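Fitted sheet pops off the mattress every night - help!

Posted Monday, April 26, 2021 in Bedroom & Laundry

I moved to Hiltavham in February and bought a quilted mattress with a pillow to match, and I love the thing. But every morning one corner of my sheet has let go and is bunched up under my shoulder. The sheets are cotton, 220 thread count, washed weekly. Do I need deeper pockets, or those elastic straps?

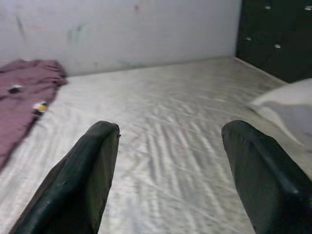

Jacinto Quintero
Measure before you buy anything! Height of the mattress, seam to seam, topper included if you use one, then get a sheet with a pocket at least 2 inches deeper. Mine was 8 inches deep on paper and shrank in the dryer, so now I dry on low and pull the corners out while they're warm.

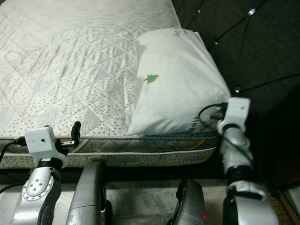
Put the two corners at the head on first, then go diagonally to the foot. You want the elastic tucked well underneath, past the lower edge of the border, and a good handful of fabric with it. Smooth from the middle out - it really does make a difference, and it feels so good to climb into afterward!
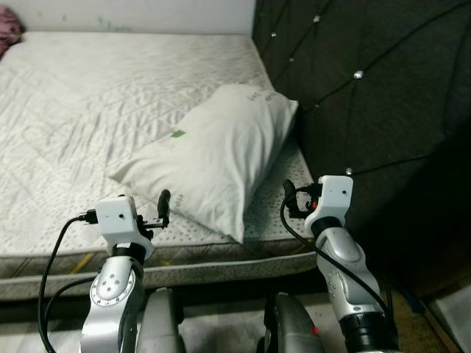 If it still creeps, try straps. I got the Tetard ones that cross under each corner and I haven't had one pop off in 26 nights. Clip them a few inches in from the seam and don't stretch them too tight or the hem puckers.
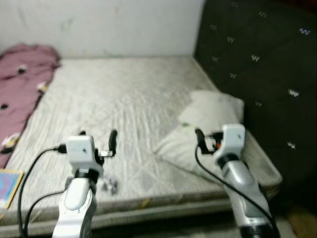
quezada_home
Straps are ok. I just bought a bigger sheet and tucked it in. Check the tag too, mine was a full and I have a queen lol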